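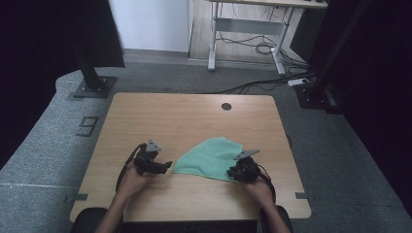

Hand-held gripper demonstration is a method of recording manipulation tasks in which a person operates a pair of detached robot end effectors directly, without a robot arm. The recorded motion is later used to train a control policy for a robot fitted with matching grippers. Good practice for the method covers the workstation, the hardware, the conduct of the operator, and the acceptance of recordings. Most of it is set out in laboratory guidelines and project handbooks.

Background

Early demonstration work relied mainly on teleoperation, with the operator driving a robot through a second arm, a joystick, or a tracked controller. Hand-held devices removed the robot from the recording stage and allowed faster work, but they also removed the limits that a robot places on motion. An operator can twist a wrist or reach across the body in ways that a given arm cannot reproduce. Written rules for the method began largely as a response to this problem.

The Udside guideline, revised on June 27, 2020, is organized by workstation. The Tastunska handbook, which borrows its vocabulary, is organized by task and treats cloth handling, rigid objects, and containers in separate chapters.

Workstation

Both documents call for a fixed table with a plain top and a known position relative to any overhead supports. The table position is marked so that it can be restored after cleaning or repair. Tape is the usual means. Each station carries a number that can be read from the operator's side, and the number is entered in the session record.

Curtains or screens are recommended between neighboring stations. They limit changes in the background and keep other operators out of view. The Udside guideline permits ordinary office furniture beyond the work area but requires that it stay in place for the length of a session.

Cables

Tethered grippers are treated as a hazard and as a source of error. A cable pulled tight applies a force to the hand that will be absent on the robot, and a cable lying across the work area may be dragged over the object. The common rules are as follows.

Cables leave the gripper toward the operator or to the side, away from the object.
Enough slack is left for the full reach of either arm.
Power strips are placed clear of the operator's feet.
Cables crossing a walkway are covered or taped down.
Connectors are checked at the start of each session and after any drop.

Operator conduct

The operator sits or stands at one side of the table and keeps the same position through a session. Objects are touched only with the gripper fingers while recording is active. Contact with a bare hand, a sleeve, or the gripper housing makes the recording invalid under the Tastunska rules. The Udside guideline allows housing contact if it is noted.

Motion should be smooth and slow enough for the target robot to follow. Where two grippers are used, the rules discourage crossing the forearms and ask that the grippers not touch each other unless the task calls for a handover.

Deformable objects

Cloth receives separate treatment in most rule sets. Its shape cannot be described by position and angle alone, and two recordings rarely begin from the same state. A crumpled microfiber cloth on a table, for example, may show only one clear corner, with the other edges folded under. The operator is expected to find a graspable edge with the grippers and may not spread the cloth by hand after recording has begun.

The Tastunska handbook defines a starting state by procedure: the cloth is lifted at one point and released over the table. It also limits a single cloth to 1000 recordings, after which it is replaced with one of the same size and color.

Acceptance

A recording is normally reviewed before it enters a data set. Grounds for rejection include lost tracking, a hidden gripper, an incomplete task, and a missing station number. In the Nikolaidis scheme, each rejected recording is kept with a reason code.

See also

Teleoperation
Learning from demonstration
End effector
Nunero file format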